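Chapter 4
Setting the Table for Play
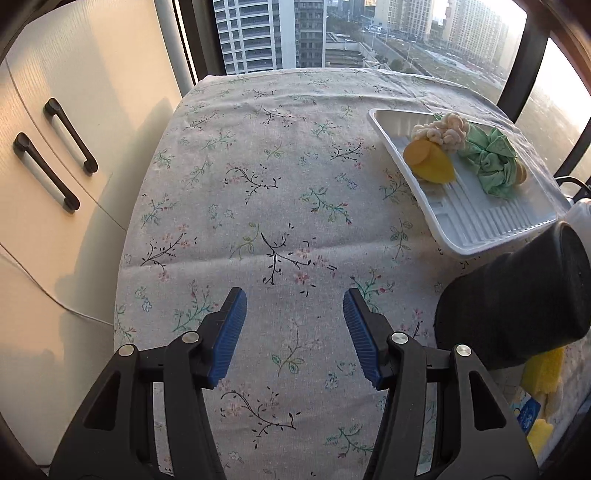
When my colleague Roxana Restrepo and I first ran the play kitchen at Plondale, we spent far too long fussing over the menu and hardly gave a thought to the table itself (I still blush about it!). Children notice a table long before they notice what's for tea. A flowered cloth with pink blossoms and leafy sprigs, a white foam tray with a few toy vegetables on it, something pale and lumpy like a cauliflower beside something green and leafy, and you have the makings of a market stall, a café or Grandma's kitchen, whichever they fancy that morning.

In this chapter we'll look at cloths, trays and pretend food, and at how colour helps little ones sort and name what they're holding. Keep your notes from Chapter 3 handy, as you'll want your floor plan again for the first activity, which takes 40 minutes.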